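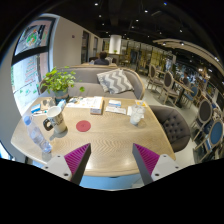
A reader of the first release wrote in to ask why a player who moves from the slot to the outside halfway through a season shows up as one row and not two. The reader wanted to follow how receivers' jobs change when a starter leaves, and said the single row hid exactly that. The file now has one row for each player and role.

# Osetti receiver roles

Charting data for pass catchers in the Flulletville amateur football league. It covers 2 seasons and has 244 rows. Each row is one player in one role for one season.

Last updated: 15 Jun 2021

## Files

- `roles.csv`: the main table
- `teams.csv`: team codes and full names
- `changes.txt`: corrections since the first release

## Columns in `roles.csv`

| Column | Meaning |
|---|---|
| `season` | 1 or 2 |
| `team` | three-letter code, see `teams.csv` |
| `player_id` | stays the same across seasons and teams |
| `role` | `outside`, `slot`, `tight` or `back` |
| `snaps` | passing snaps in that role |
| `targets` | throws aimed at the player |
| `catches` | completed throws |
| `yards` | receiving yards, can be negative |
| `depth_rank` | place on the team's list at the start of the season |

An empty `depth_rank` means the player joined after the list was handed in. Don't read it as zero.

## How the games were charted

Games were charted from sideline film using the Gidico tagging sheet. Two people tagged each game separately. Where they disagreed on a target, the play was watched again and settled before it went into the table. Throwaways and spiked balls are not counted as targets. A pass batted down at the line counts only if both taggers could tell who it was meant for.

Role is set by where the player lines up at the snap. A tight end who lines up wide is `outside` for that play. Motion before the snap is ignored unless the player is set again in the new spot.

A player needs at least 40 passing snaps in a role to get a row for it. Snaps below that are dropped, so adding up a team's targets will give less than its total pass attempts.

## Known problems

- Film from the Bolger ground is shot from low down, and the far side of the field is hard to read. Roles from those games are less reliable.
- The November games in season 2 were played in heavy rain. Passing numbers are low for every team and have not been adjusted.
- Team codes changed between seasons for one club. `teams.csv` lists both codes.

## Use

Free to use for non-commercial work, with credit to Osetti. Player names are not included, and please don't try to match IDs to people. Send corrections with the season, team code and player ID so the play can be found on film.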